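About Trorkham Bible School

Who we are

Trorkham Bible School is a small evening school for adults who wish to read the Bible slowly and together with other people. We are not part of one denomination. Our students come from Anglican, Uniting, Baptist, Lutheran and Catholic parishes, and a few come from no church at all. This year we have 152 enrolled students in the evening program, and a larger number who follow the lessons by post or by email.

The school was started by families who arrived in this district from several countries and who missed a place to study in simple English. Most churches near us offered good sermons, but the language was quick and full of expressions we did not know. So a group of us began to meet in a lounge room on winter evenings with two dictionaries and one commentary. From this group came the first course, which we still teach, in its fourth version.

What we believe

We hold to the Apostles' Creed and the Nicene Creed. On matters where Christian people have long disagreed, such as the age of baptism or the order of the last things, our teachers explain the main positions and say openly which one is their own. Students are free to hold another. We ask only that everyone speaks with respect, and that the text is read before it is discussed.

We think the Old Testament is too much neglected in adult teaching. For this reason half of every course is given to it.

Our courses

The Jedus Course is our foundation year. It has 56 lessons and goes from Genesis to Revelation in the order of the story, which is sometimes different from the order of the printed books. Each lesson has one long reading, a page of notes and some questions to take home. You do not need any earlier study for this course. Please bring a Bible in whatever translation you like, and also one in your first language if you have it.

The Hegde Readings are for those who have finished the foundation year. One book is chosen for each term. Last year we read Ruth, Mark and the letter to the Philippians, and in February we begin Jeremiah, which will take two terms. The group is smaller and there is more talking. Students take turns to prepare the opening of the evening, with help from a teacher.

We also run a short course on prayer during Lent. It is open to everybody and has no homework.

The library

Our library has 582 titles, most of them given by retired ministers and their families. It includes commentaries, church history, hymn books, and a good shelf of Bibles in other languages. Students can borrow 2 items at one time, for four weeks. Reference works stay in the building, but you are welcome to copy a few pages for your own study. If you cannot find a title, please write it in the request book on the desk and we will try to get it through another college.

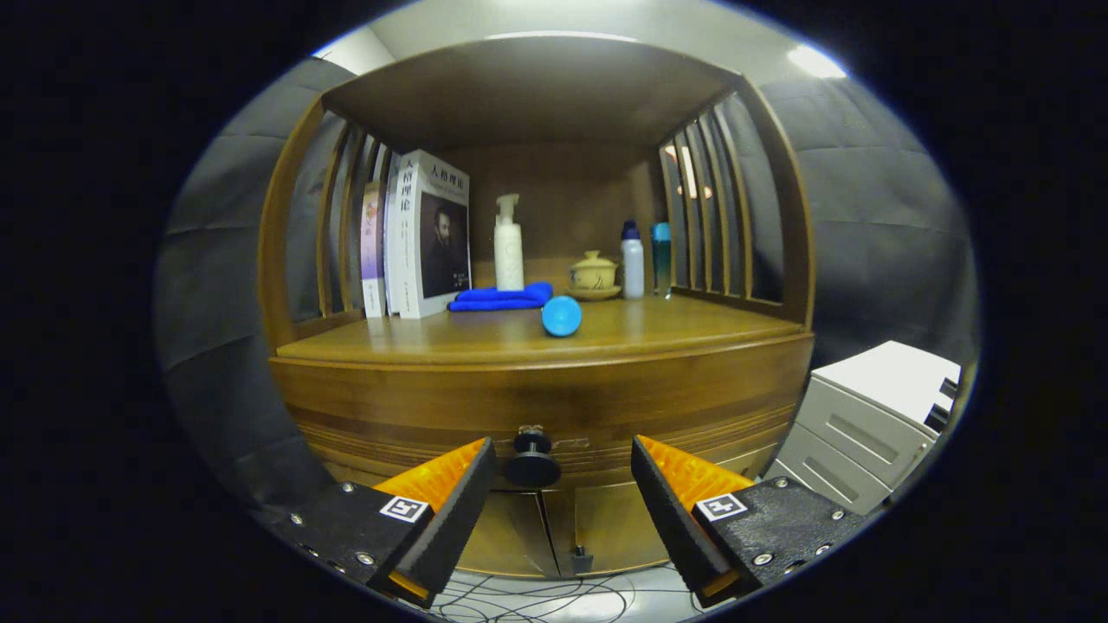 Where we meet

Our classes are held in the Illitz Rooms, behind the old primary school. The entrance is from the car park and there is a ramp on the left side. Evening classes start at 7.30 pm and finish at 9 pm, with tea in the middle. The kitchen opens at 7 pm for people who come straight from work. If you travel by bus, please tell your teacher, as there is nearly always someone who can drive you to the station afterwards.

Fees

We try to keep the fees low. You pay by the term, and the notes are included in the price. Anyone who has difficulty with the payment should talk to the office before the term begins, and this conversation stays private. No student has been refused for this reason and we hope to continue in the same way.

How to join

New students may begin the Jedus Course at the start of any term. It is also possible to visit one evening without enrolling. Send us a short message with your name and your phone number, and tell us if you need large print or a hearing loop. We answer within a week, except in the school holidays when the office is closed.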